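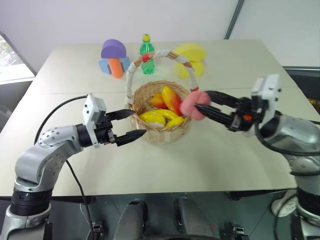

The fruit basket table at the Jedar open afternoon in Bresthorpe. The right gripper holds the pink sponge ball.

Visits and Fairs
September | By Shuzhen Fu

I went to the open afternoon at Jedar with one question from my mother-in-law: when can a machine tidy her kitchen? She is 2 hours away by train and her knees are bad, so for her it is a serious question.

The hall was full when I arrived, and I received visitor sticker number 163. Our guide was Kulsoom Hashmi, who works with the table robots and speaks very quickly. I had to ask her to repeat many things, and she was patient with me.

The work at her table is simple to explain. There is a wicker basket with toy fruit, and two arms must put things into it or take things out. For a child of three this is a game. For the arms it is a full day of work, because the basket has a tall handle and the gripper has to come in beside it. Mrs. Hashmi told us that soft objects are kinder than hard ones. A sponge ball forgives a bad grip, but a real peach does not.

I asked if the arms could put away groceries in my own house. She said not yet. In a new kitchen, with other light and other shelves, she would expect many mistakes, and she would not leave them alone with eggs.

The second stop was Ploltine, a small firm that makes software for stock rooms. I understood less there. They want to begin with shops, where the shelves are always the same, and I find this sensible.

Coffee was free until 3 o'clock. On the train I wrote to my mother-in-law that she should keep her cleaning lady.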